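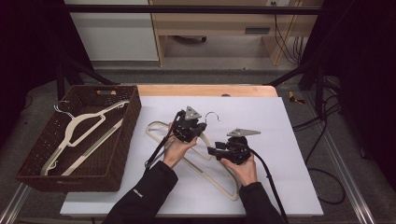
Gripper trials move on to hangers

The handheld gripper comparison at Siresthorpe has reached its second group of objects. After a first round on boxes and cups, which both finger sets handled without much trouble, Seraina Koller asked for something thin, open in the middle and awkward to pick up off a flat board. Plastic clothes hangers with metal hooks fit that, and they are cheap enough to break.

Two finger sets are in the running. The Drito set has a hard, flat pad. The Luso set has a softer pad that gives a little under load. Both go on the same handheld body, so the person doing the trial can swap them and keep everything else the same. Each set gets 20 tries at each task, and the tasks are kept simple: lift a hanger from the board, pass it from one hand to the other, and put it in the basket.

Maarten Van Wijk did most of the first session. His main note is that the place where you take hold matters more than which fingers are fitted. With the Drito pads he got 16 clean lifts out of 20 when he went for a long bar, and only 7 when he went for the hook. The hook is round and smooth, and the hanger swings as soon as it leaves the board. 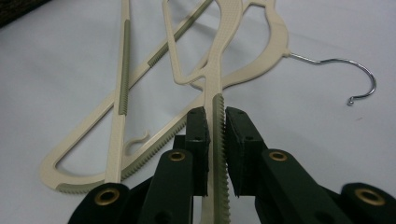 The toothed strips are another matter. Hard pads get a good bite on the teeth if they meet them squarely. If they come in at an angle, they tend to ride up and let the bar twist. Valentin Lemaire thinks a thin rubber facing would fix most of this and has ordered a sheet to cut up. The softer pads were more forgiving in his hands but slower to let go, and he twice dragged a hanger back out of the basket while opening the fingers.

Hangers that lie on top of one another are still the hard case. Lifting one often brings its neighbor along by the hook. For now we score that as a miss, even if the right hanger ends up in the basket. Viola Benedetti would like it scored separately, and we will probably do that from the next session on.

The results sheet is in the Gunawardena folder under grippers. Please write down which finger set you used before you start, as seven rows from the first session have that column blank and had to be dropped.

We need two more people for the Luso runs. A session takes one morning, and no experience with the grippers is needed. Speak to Ludmila Šťastný if you can help. The choice of fingers for the arm has to be made in December.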